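Walk-through notes for the Jedham unit, January 13, 2024. Me (Catriona Nisbet) with a flashlight, a screwdriver and a cold coffee. Ekrem, the stuff marked FIX is for you. The rest is just me talking!

## Bathroom

- [x] **Floor by the door.** Dry when I got here, no lifting at the threshold. The mat that used to slide all over is gone, thank goodness.
- [x] **Outlet by the mirror.** Pushed the test button, it tripped, pushed reset, it came back. Same as November.
- [x] **Towel bar, both brackets.** I'm always picky about these because people grab them when they slip (I've done it myself, in socks). I pulled down on each end and then gave it a wiggle side to side. No play in either one. The wall has a few faint scuffs, and I'm leaving those alone, they wipe off or they don't.

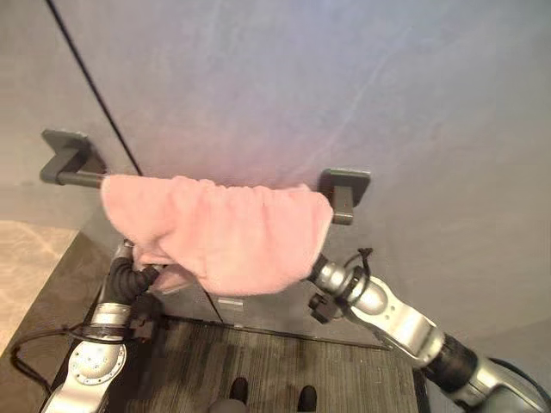

*Towel bar with the pink towel on it. PASS.*

- [x] **Towel on the bar.** Hildegard asked me to add this line after the last go-round, so okay, it's a line now. Nothing hanging on the floor where you'd catch a foot in it. It's bunched up along the top, and if you want it to dry overnight you really do have to spread it out flat, but that's me being fussy and I'm not marking anybody down for it.
- [ ] **Fan.** FIX. Runs, but it rattles for the first 20 seconds or so and then settles. Probably the cover. Khoa has the short ladder.
- [x] **Hot water.** Let it run for 2 minutes and it never got scary. I don't own a fancy thermometer, so this is a hand test, same as always.

## Edges and surfaces

I go over every edge at hip height or lower with the back of my hand, which sounds silly until you've snagged a good sweater on one.

- [x] **Gray surface, the mottled one that looks like concrete.** No chips that I could feel. Wiped it down first with plain water because the spray from Mestonex leaves a film and then everything feels smooth, even when it isn't!
- [x] **White edge strip.** Still stuck down tight all the way along. I tried to get a fingernail under it and couldn't. 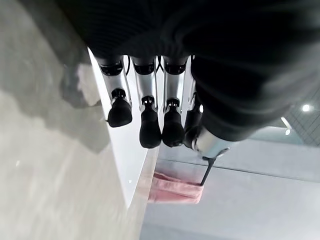 - [x] **Cloths.** Keep them back from any edge where they could get tugged off with something sitting on top. I'd still like a second hook so wet ones have somewhere to go. Catherine says there's a bag of 4 hooks in the hall closet, and I looked, and I found light bulbs.
- [ ] **Corner guard by the closet.** FIX. The glue has given up on the bottom half. It needs pulling off and starting over, please don't just press it back again.

## Hallway

- [x] Smoke alarm: loud. Very loud. Sorry to next door.
- [x] Night light comes on when you cover the sensor.
- [ ] Closet door sticks at the top. Not a hazard, but I had to yank it, and a yank is how you end up sitting down. Ekrem, a little sanding?

Two copies of this, one in the binder and one taped inside the closet door (once it opens properly).

Catriona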